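Annelore Kleinschmidt had her laptop open before I'd even sat down. She and Jannik Hagedorn have been comparing two cameras and two controllers on Bumby, their delivery robot, and I'd asked which pair they'd keep.

"Look at these first," she said, "then ask me!"
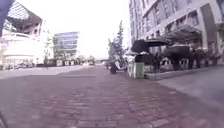
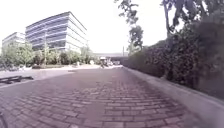
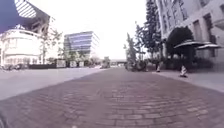 Brick paving and a washed-out white sky in every one.

"The sky is what I moan about," she told me. The Lirka camera costs 860 euros and the Tiedemann a good bit less, and she'd still buy the cheap one (Jannik wouldn't). "He likes the wide view. I like being able to tell a kiosk from a van."

Jannik laughed at that. He cares more about the controller. The old one, Weser, took 200 milliseconds to answer a stop command, and he felt every one of them. "On smooth floor, fine. On bricks it nagged at the steering the whole way, left, right, left. I wanted to throw it in the river."

And the new one? "Calmer. Sulks on slopes."

They've got 4 more routes to try before September, and Annelore wants the exposure fixed by hand next time. Jannik thinks that's a waste of an afternoon. They were still arguing when I went to get my coat.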